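Cell checklist, kitchen table, Selasside site
Two-arm station, mugs-to-tree task
Completed by Baptiste Leclerc after Tuesday's stoppage

What went wrong, for those who only heard the swearing: the left arm stopped dead in the middle of a mug move and reported a joint torque fault. The Trisinier controller logged it, closed the log, and offered to carry on as if we'd all agreed to forget it.

1. Emergency stop, operator side. PASS. Pressed it, everything stopped. Best part of the shift.

2. Emergency stop, rear. PASS, once I'd moved the chair that lives in front of it. The chair has been spoken to.

3. Arm cables, strain and clearance. COMMENT. Left wrist cable has more slack than the Falden drawing allows. Probable cause of the fault: cable tightens on the outward swing and the joint thinks it has hit something. Re-clip before the next run.

4. Fault reset needs a key. FAIL. It needs a key or a firm press on the screen with any finger. Pascual to lock the screen option out.

5. Speed limit in teach mode. PASS. Set to 500 mm/s for handling checks — I'd have gone lower, but the form has only the one box.

6. Gripper holds its load on power loss. PASS on the right. Left dropped the test block in 2 tries out of 9. FAIL, then, though the form would like me to write "mostly".

7. Toaster oven isolated at the wall. PASS. The arms are not cleared for anything hot, whatever the demo video promised.

8. Mug tree base within the marked area. PASS.

9. Fault log exported. PASS at the second attempt. The first went to a printer.

Items 3, 4 and 6 to be closed before unattended running. Retest in 5 working days.

Station views, all with the corn in its basket:
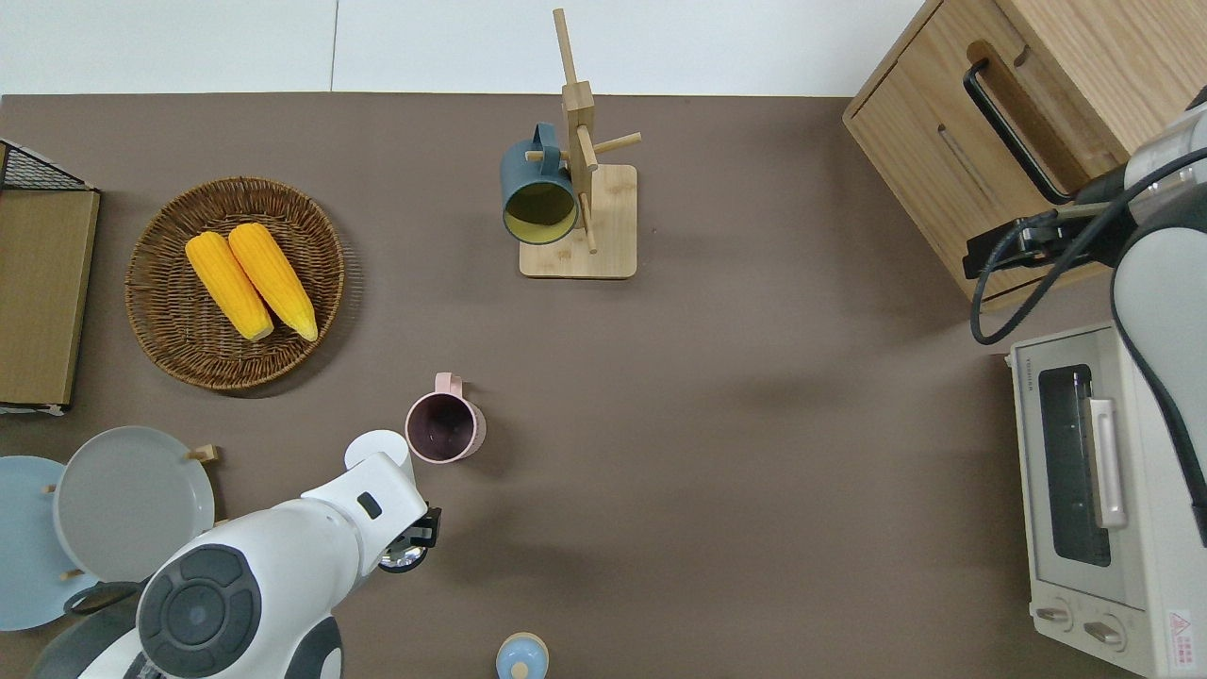
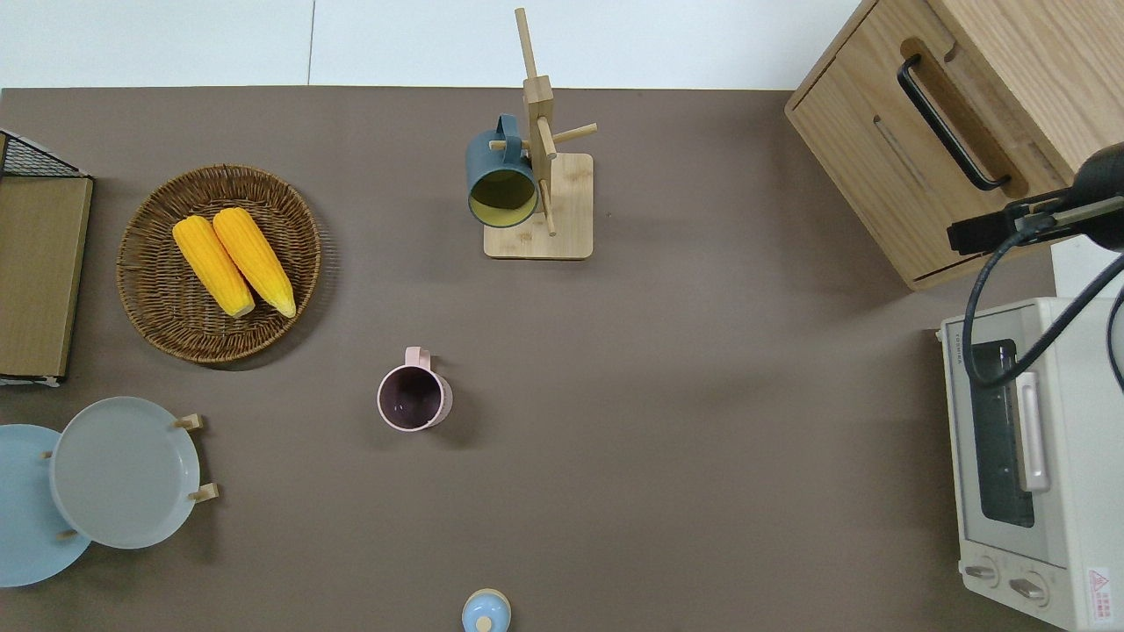
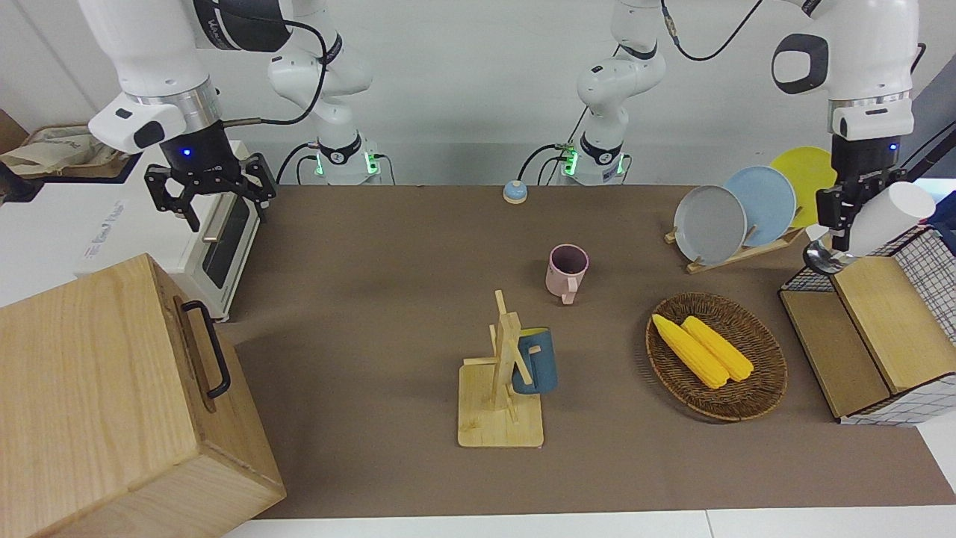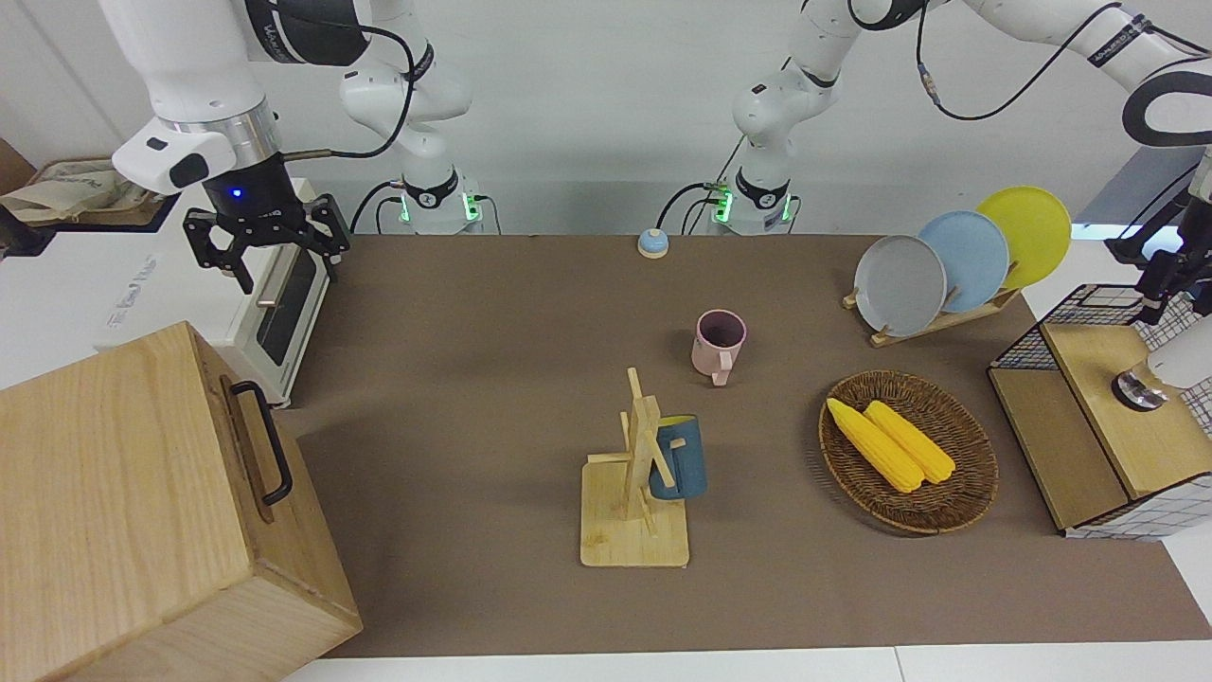 Can we run the right arm on its own while the left is waiting for its cable clip?
Only in teach mode, with someone at the operator-side stop and the left arm powered down and locked off at the isolator.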